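Mezzanine (indoor balcony floor)

From Skasar, the household and buildings encyclopedia. Entry written by Shiuli Gazi.

A mezzanine is a part-floor, a sort of shelf for people, set between two main floors of a building and left open on at least one side to the room underneath. I have worked on one, stored far too much on another and painted the underside of a third (never again!), so this entry leans a bit on my own experience as well as on the books.

The name

The word reached English through French from the Italian mezzanino, which goes back to mezzano, meaning middle. People use it loosely. In a theatre it can mean the lowest balcony, or the front rows of it, depending on which country you bought your ticket in. In a block of flats it may be a low floor squeezed in just above the ground floor, with its own front doors and no open side at all. I'm sticking here to the open sort you find in workshops, studios, shops and converted warehouses, where you can lean on a rail and talk to someone downstairs.

Gallery, loft or balcony?

There is a lot of overlap and I wouldn't fall out with anyone over it. A gallery is usually long and narrow and runs along a wall. A loft is up under the roof, and a sleeping loft is often reached by a ladder. A balcony, to most of us, is outdoors, but plenty of people say balcony for the indoor kind too, and I do it myself in this article. The Allano building, where I rented a desk for 2 years, had one that everybody called "the deck", so there you are.

How they are built

Older ones tend to be timber on posts. Newer ones are often a steel frame, either fixed to the walls or standing on its own legs so that it can be taken down again if the tenant moves. The free-standing kind is popular in rented units for exactly that reason. The top is boarded or decked, and the underside may be left bare or closed in with plasterboard to make a proper ceiling for whoever sits below.

Closing it in looks much tidier, but think about cables first. The Janari workshop put up a lovely smooth ceiling one June and then had to cut three holes in it for the lights they'd forgotten.

Railings

The open edge needs a guard, and this is the part you notice most from downstairs. There are two common patterns in metal. Vertical balusters are the familiar upright bars, good where children are about as there is nothing much to climb. Horizontal rails run along the length of the balcony and give it a longer, lower look – rather like a ship, I always think. Solid panels and glass are the other choices. Glass is beautiful for about a week, then come the fingerprints.

You do sometimes get both patterns in one building, and against white walls black metal carries it off very well.

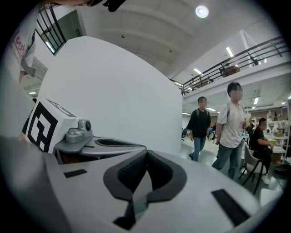
Black railings in two patterns, with the long mezzanine at upper right and the open workspace at middle right.

Heights, gaps and loads are set by local building rules, and they differ between a home and a workplace, so do ask before you buy anything. My own small one at Lã cost 3,474 pounds with the railing included, and 2,000 of that was the steel.

Light underneath

The space below a mezzanine is nearly always darker than the rest of the room. Long fluorescent or LED tubes in a row are the usual answer in workplaces, as they spread the light evenly along a deep, narrow area. Recessed round lights suit the higher ceiling better. Small lights tucked under a staircase are a nice touch and save a few stubbed toes.

Warmth and noise

Heat rises, so the upper level can be stuffy in summer while the people below still have their cardigans on. A slow ceiling fan helps. Sound travels freely both ways, and I can tell you that a phone call made at the rail will be enjoyed by everyone. Rugs, curtains and full bookshelves soften it a little.

What people keep up there

Desks, sewing tables, spare chairs, Christmas trees and above all boxes. A box put on a mezzanine "for now" has a very long life. When I finally cleared the one at Lã there were more than 60 of them, and most held other, smaller boxes. Keep heavy things back from the edge, leave a clear path to the stairs and don't let anything lean on the railing.

See also: Balustrade; Gallery; Loft bed; Staircase, open

Last edited 16 Jan 2025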